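The Second Kitchen

I was paid by the good example. A bad example paid nothing, and the system decided which was which at two in the morning, when neither of us could argue about it.

The flat was on the top floor of a building in Maltov, above a shop that sold bathroom fittings. Omico had rented it furnished and had kept most of the furniture. You went up the stairs, signed the sheet, hung your coat behind the door and put on the glove. The glove had wires sewn along the back of each finger. When I moved my hand, the arm moved its gripper, a little late. It was like talking on a bad phone line. You learned to wait for the end of your own sentence.

The job that month was pans. Move the pan from here to there, lift it, set it down, do it again with the handle turned the other way. A session was sixteen attempts and I did two sessions a day. After each attempt I pressed a pedal with my left foot for good or my right foot for bad, and the file went off to Skonon, where the learning was done. I had never been to Skonon. I knew it as a name in the corner of the screen and a phone number for when the arm locked.

I had worked in a real kitchen before that, for eight years, in a hotel. I mentioned it at the interview and the man wrote it down, but I don't think it was the reason they took me. They took me because I could start in November.

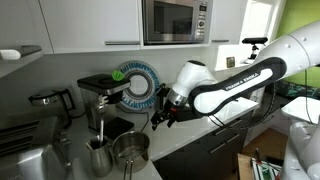 My trouble was that I was too good at pans. In the third week a message came from Skonon to say that my examples were clean but narrow. They wanted more variety. I rang the number and asked what variety meant, and a woman told me that I always did it the same way. I said that was how you did it. She said the system would only ever see a tidy kitchen and a person who knew what she was doing, and then it would be sent out to people's homes. So I stopped putting things away. I left the pitcher standing next to the saucepan with a long utensil sticking up out of it, just where it would get in the way, and I let the coffee machine and the kettle stay behind them all day. I came at the pan from the right, then from above, then from an angle that would have got me shouted at in the hotel. I pressed good for all of them, if the pan ended up where it was meant to.

It was harder than doing it well. My wrist had its own opinion about a pan and had held it for a long time. When I told it to go round the wrong side, it went, but it hurried, and the arm hurried after it and knocked the pitcher over. I pressed bad. Then I set the pitcher up again and had another go.

The next message said my examples were much improved. My rate went up a little. Nineteen of them had been picked out and marked as useful, and I could look at them if I liked, so I stayed behind one evening and did. I had expected the difficult ones, the clever ways round. Most of them were the ones where I had nearly dropped it. You could see the gripper start to close, stop, open a bit, move a finger's width along the handle and close again. It did this because I had done it, with my hand in the air over nothing at all, fixing a mistake I could only see.

I rang the number again. It was late and I was surprised when the same woman answered. I asked why those.

"That's the part we haven't got," she said. "Everybody sends us people getting it right."

I told her there was a boy at the hotel who could have filled a warehouse with that. She laughed, and then she asked, quite seriously, if he was looking for work.

In spring the pans finished and Omico moved the contract to cupboards. I had a trial run of the new program before they sent the glove away to be refitted. It was the first time I had stood there with nothing on my hand. You typed in a word and the arm did it by itself, from everything it had been sent.

I typed pan.

It came down quite fast, a bit too far to the left. It began to close. Then it stopped, opened, shifted along the handle and closed again — the way I do it when I'm tired, with a small turn at the end that does no good whatever. I picked that up from the chef who trained me. He had a bad thumb.

I pressed the left pedal, although it wasn't connected to anything now, and went to get my coat.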